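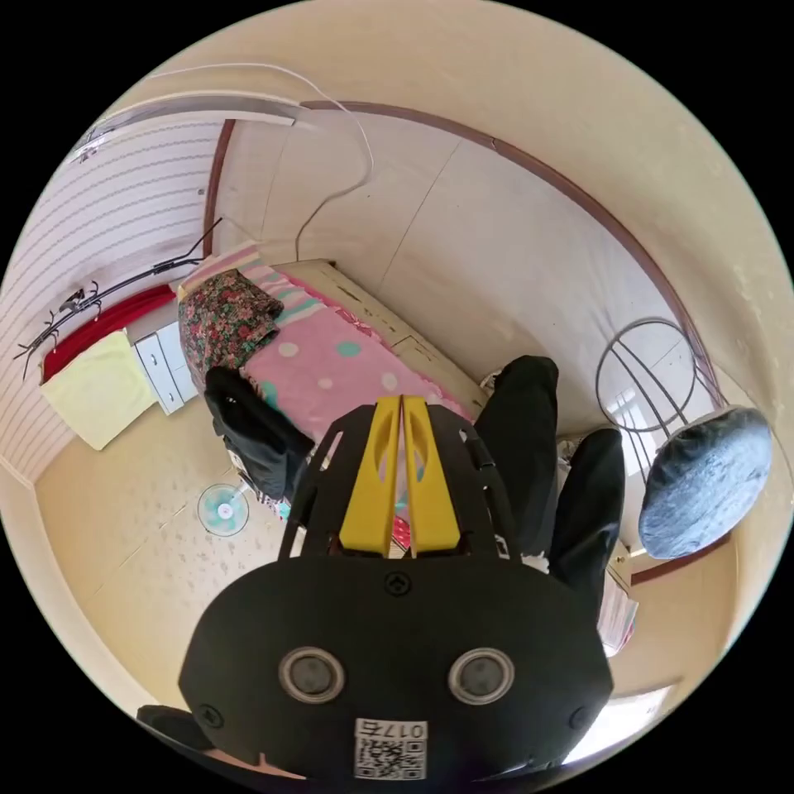
Tanveer Mirani would have gone for the softer fingers, and told anyone within earshot so before the first shirt was on the bed. Stiff ones, in his view, treat a cuff like a bolt.

The trial in question pitted two sets of fingers for the hand-held gripper against each other over 12 evenings, starting at the civilised hour of eight. Project Irnow, which would like a machine to do the laundry before the decade gets much older, had Sorcha Halliday folding clothes by gripper at home, first with the slotted yellow fingers and then with a softer pair from MacKinnon. She was allowed 20 folds an evening and one cup of tea.

The yellow pair won, by a margin that will not trouble the history books. They dropped fewer sleeves and were easier to clean. MacKinnon's were kinder to wool and had a habit of letting go of it at the last moment, like a butler with doubts.

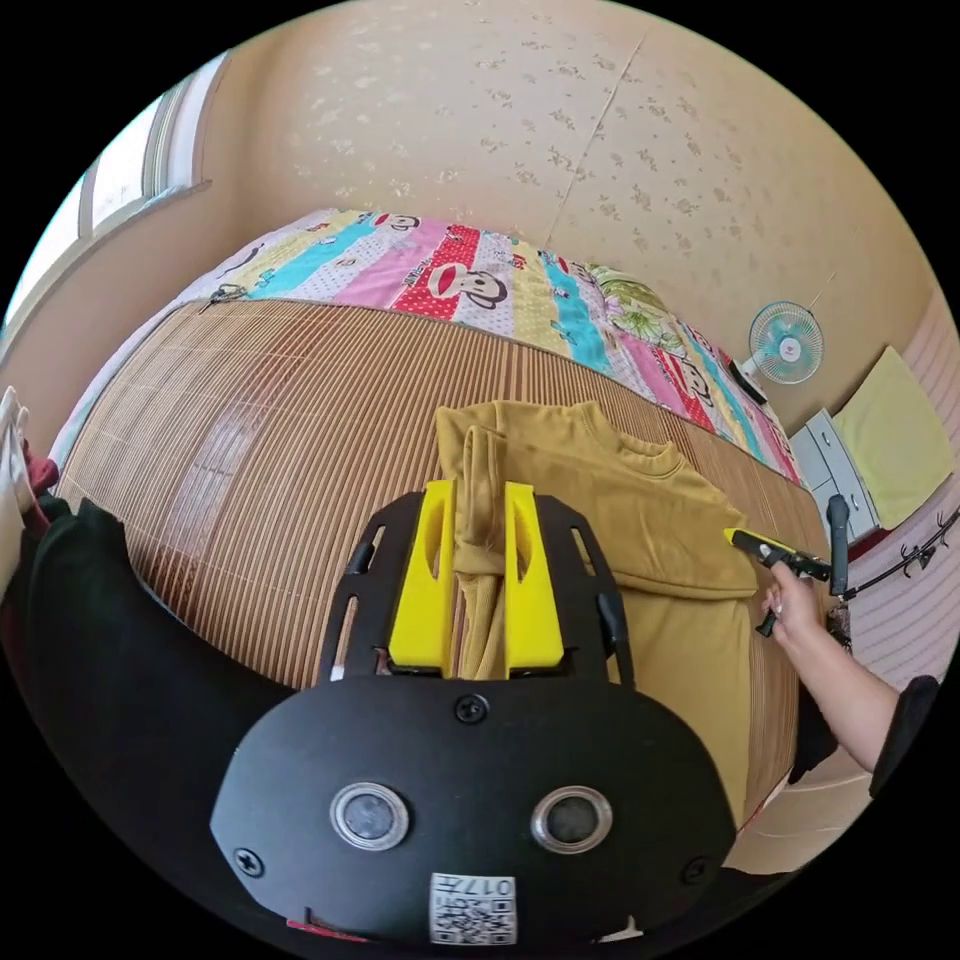
Yellow fingers on a mustard-yellow long-sleeved shirt, with a second gripper at the shoulder.

Working two grippers at once proved harder than the plan had allowed. Halliday put her first evening at "somewhere between knitting and parking", though her times came down steadily through January.

Mirani has read the results and asked for a rematch with thinner pads. Irnow has agreed, and 11 pairs are on order. The next round will include fitted sheets, for which Halliday has requested a higher rate of pay.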